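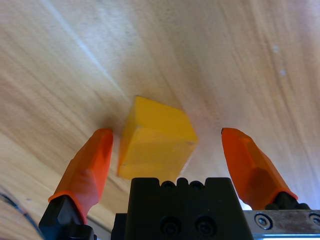
Yellow cube, light wood.

31/01/2021

Last day of the month and I finally got the accordion to the point where I can play it without the neighbors thinking something is dying in here. So that's January done!

I should back up a bit for my own sake, as I'll read this in July and have no idea what I was going on about. The accordion came from Polák, the music shop in Narkdale with the green awning and the parking you have to fight for. It's a Gestska, a brand I'd never heard of, red pearly finish with a chip out of one corner and a strap that smells like somebody's attic. They wanted 359 dollars, I stood there making faces for a while, and we ended up at 255 with the case thrown in. The case doesn't close all the way (two bungee cords, works fine). I still think I did well. My sister thinks I paid 255 dollars for a heavy suitcase, and she may have a point on the days when I try to do both hands at once.

Anyway, today. Got up late, coffee, toast, practiced the left hand for most of an hour before I even looked at my phone, and I'm pretty proud of that. The left hand is the whole trouble. You can't see the buttons! You just have to feel your way around in there, and there's one button with a tiny dent in it that's supposed to tell you where you are, and on mine the dent is so worn down that I have to really go hunting for it. I stuck a little rhinestone on it last week, which fell off, and now there's a dab of nail polish. It's bumpy enough to find. Sort of. I get to C, I get to G, I overshoot on the way back and land on something sour, and then I stop and start the waltz over from the top, exactly like every teacher I ever had told me not to.

So new rule, starting today: no going back to the top. If I mess up I keep the bellows moving and catch it on the next bar. I did it 4 times in a row this morning and the last one was nearly music.

Then band practice, if you can call it that. Fluver hasn't been in one room together since I don't even know when, so we've been sending tracks around. The drummer does a click and a basic beat in her garage, it goes to the bass, then it goes to me, then it goes to our singer, who puts it all together on his laptop and adds his part last. It takes forever. Somebody always forgets to turn off the dishwasher, or sends the wrong version, or plays the whole thing beautifully with the count-in chopped off so we can't line it up with anything. But it's still the thing I look forward to most, and I'd do a hundred more of them over not playing at all.

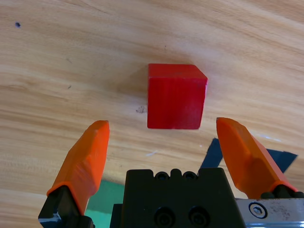

The red one.

This time it was my turn to send something, and I'd been dreading it. We have this slow song, no title yet, everyone just calls it the ferry one because the demo had seagulls on it. I used to play piano on it. Over Christmas I had the bright idea of telling everyone it needed accordion instead, which was very brave of me considering I could play maybe half of a major scale. They all said great, do it. Nobody ever argues with me when I need them to!

I set up in the closet again. Coats pushed over to one side, microphone on the shelf with the board games, phone for the click in one ear. The trouble with an accordion in a closet is that it needs elbow room, so on the long chords I was basically punching my winter coat. And the thing breathes. I didn't know about that when I bought it. There's a little gasp when the bellows turn around, and on a quiet song it's the loudest thing on the recording. First take, all gasps. Second take I tried turning around only at the ends of lines, and ran out of air in the middle of the bridge, so the chord just sagged and went away like a tire. I laughed and ruined whatever was left of it.

Took a break after that and ate cold noodles standing up. Read the comments on our last upload, more than 7 of them now, and only two are from my mother.

Went back in after lunch and did it differently. Right hand only for the verses, just the tune, very plain, and left hand chords coming in at the second chorus when the drums get bigger and cover up the wheezing. It was so much better. I think I'd been trying to show off, or prove that the 255 dollars was worth it, and the song didn't want any of that. I got a take I could live with a little before four. There's one wrong note in the last verse. I listened to it a bunch of times and I've decided I like it, it rubs against the bass in a nice way — and if the others hate it they can tell me.

Sent it off. Then of course I sat there refreshing my messages like a teenager. The drummer wrote back first, just a row of boats. The bass player said it made him want to go somewhere, and asked if I could do the same kind of thing on the fast one. No! I can't! I said sure.
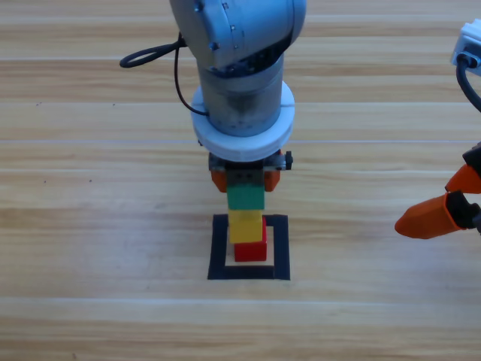

Things to sort out before the next round, and I'm writing them down so I'll do them. The strap is too long on the left side and my back is killing me, so either I punch a new hole in it or call Polák and see if they've got a shorter one lying around. The high F sticks when the apartment is cold. I read that you can take the grille off and just look in there, and I did look, and it's all tiny levers and felt, and I put the grille right back on. Also I need to work out the second chorus properly instead of faking it with the same two buttons, because at some point we'll be playing this in front of people again and they'll have eyes.

There's talk of that, by the way. The summer series in Narkdale, the one down by the bandstand, put up a page asking for bands for July. With all kinds of ifs and maybes on it, naturally. Our singer wants to put our name in tonight. I told him go ahead, what can it hurt, and then I got nervous thinking about hauling this thing across the grass in its bungee cords with everybody in lawn chairs watching. We've got a set of old songs, plus the ferry one, plus whatever the fast one turns into. I'd have to wear something with sleeves. The bellows pinch.

Fingers are sore, shoulder's sore, I've got a red line across my collarbone from the strap. Played the waltz one more time after dinner with the lights off to see if I could find that nail polish dot in the dark. Found it on the second try. Bed now, and the left hand again tomorrow before coffee if I can stand it.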